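Hunemus Boards > Home & Shared Shop Builds > Arms and Grippers

Thread: two-arm laundry hanger cell, basket side is killing me

pinchroller
Posted Sunday, 7:12 am

OK so update on the laundry cell. For anyone new, it's the two arm thing Cúc Bạch and I have been putting together in the back bay at Prornach (shared shop, we rent one bay). Goal is dumb and simple. Clothes in basket, arms put each one on a hanger, hanger goes on the rail. All the hardware is in now. Walls are up, rack is in, both arms on the front beam.

Where I'm at – left arm holds the hanger, right arm is supposed to find the neck and open it. Big pink one on top of the pile is the current test piece. It's the worst one we own and I picked it on purpose.

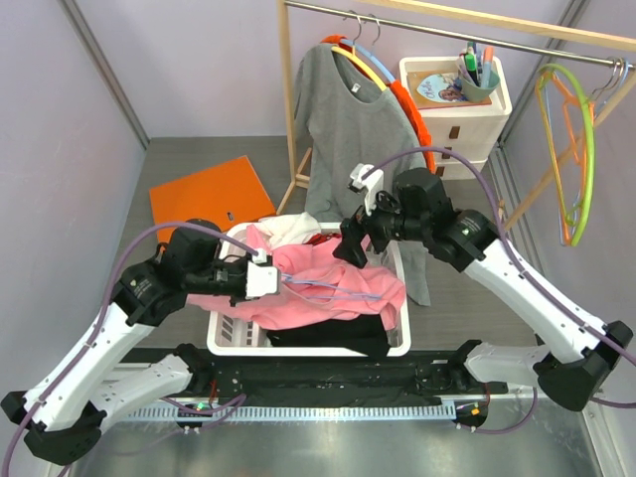 What I need help with

1. Hanger tilts in the left gripper as soon as it touches cloth. Foam tape? Different fingers?
2. Neck detection on anything crumpled. Garbage right now.
3. Cable slack. The purple ones loop over the wrists and I keep worrying about a snag on the rack.

Log so far is 294 tries on the hanger step. Not going to tell you the success rate lol

kettle_drum
Posted Sunday, 7:40 am

Tape is a band aid. Your hanger is a thin plastic bar and you're pinching it with flat fingers, of course it rotates. Cut a groove in the pads. V groove, 20 minutes with a file, done.

Also why is the rack so close to the basket. Give yourself room.

pinchroller
Posted Sunday, 7:48 am

Rack is close bc the arms don't reach otherwise. Left one runs out of travel before the far hangers as it is. Groove is a good idea tho, will try on the spare set.

waqas_m
Posted Sunday, 8:15 am

Disagree on the groove. We did that on the Phan build and then it could hold hangers and nothing else. Cloth slid right out of the notch. If the same hand has to pick up a shirt two moves later you want it flat with something grippy on it.

Waqas

kettle_drum
Posted Sunday, 8:21 am

Then only groove the bottom half of the pad?? It's not one or the other.

waqas_m
Posted Sunday, 8:33 am

Sure if your approach height is repeatable. Is it? Mine wasn't.

pinchroller
Posted Sunday, 11:05 am

It is not repeatable lol. Off by enough that half a groove would miss.

Anyway skipped the hanger problem for now and went at the basket alone. Left arm comes in over the rim, right one stays back. Pile is just the white one, the red print and the black one, so three very different colors, should be easy for the camera. Pink is over on the rail out of the way.
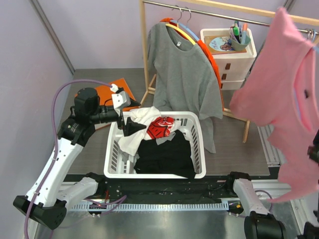 Main thing I changed is the order. Before, it went for whatever was highest. Now it goes for whatever has the most edge showing, and if two are close it takes the one nearer the rim. Feels slower but fewer double grabs. Still does the thing where it gets the white one and the red one comes along for the ride.

Verena Ortner from the bay next door says shake it. Grab, lift, shake, look again. Anyone done that without rattling the wrist to death?

nandini_u
Posted Sunday, 11:52 am

Shake works but do it slow. Two swings side to side, not up and down. Up and down you just load the gearbox. I have 2,171 lifts on one wrist doing it sideways and it's fine, bit of play but fine.

Bigger question, do you have eyes at the gripper or only the fixed view? From outside you can't see into the folds at all.

kettle_drum
Posted Sunday, 12:10 pm

Shaking is a hack. Fix the grasp.

nandini_u
Posted Sunday, 12:14 pm

People shake laundry too. My mom shakes laundry.

pinchroller
Posted Sunday, 2:26 pm

Yeah there's one at the wrist. I've been kind of ignoring it, the fingers take up both bottom corners and I figured it was too blocked to be useful. Went back and looked properly after your post and it's better than I rememberd. You get the whole basket from above and the gap between the fingers is right where you want it.

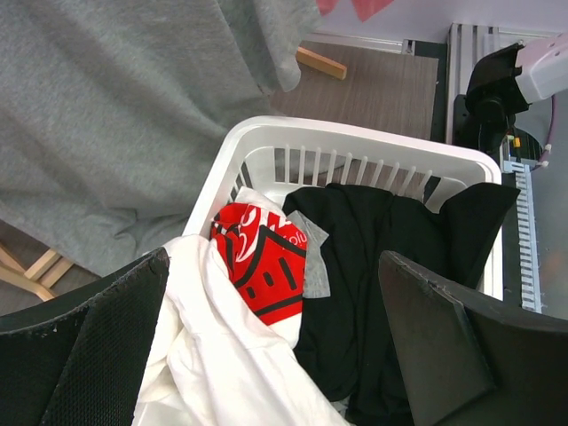
So plan for tonight is fixed view picks the garment, wrist view picks the actual pinch point in the last 35 mm. Black stuff is going to be rough, the folds all go to mush in low light. Might clamp a lamp to the extrusion. Cúc wants to just ban black clothes from the test set, which, no.

Also the pad on one finger is getting chewed up along the top edge. Textured one. Anybody have a source for the mesh type sheet? I got the last lot from Ilovstead and they're out til October.

waqas_m
Posted Sunday, 2:50 pm

Drawer liner. Serious. Cut it, glue it, replace it when it dies.

kettle_drum
Posted Sunday, 3:02 pm

ok that one I agree with

Lamp though, put it off to the side and low. Straight down flattens everything and your folds dissapear.

asli_tekin
Posted Sunday, 4:37 pm

Late question about the cables since everyone skipped no. 3. Is the loop tied anywhere on the forearm or only at the base? I had mine loose and it hooked a hanger on the way back and took the whole row down. Two velcro ties on the forearm, leave the loop at the wrist, good since then.

pinchroller
Posted Sunday, 4:49 pm

Will check the ties before I run anything. Off to buy drawer liner, back later w/ numbers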